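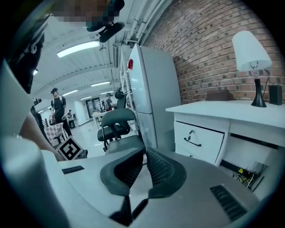 Fostholm will open its shared workshop hall to tenants in February, following the renovation of the ground floor by building contractor Sqalli. The project provides 242 square meters of open floor space and two new entrances. The red brick wall has been kept, and a tall white refrigerator now stands in front of it for use by all tenants. Fluorescent fixtures light the hall from a white ceiling.

"Our members asked for one large room," said Jeferson Rocha, director of Fostholm. "They may now apply for a place."

Applications are accepted at the Fostholm office until 3 p.m. daily.

Category: Company News

Search this site Enter keyword

Related items
Tamano joins Fostholm as tenant
Zedora extends lease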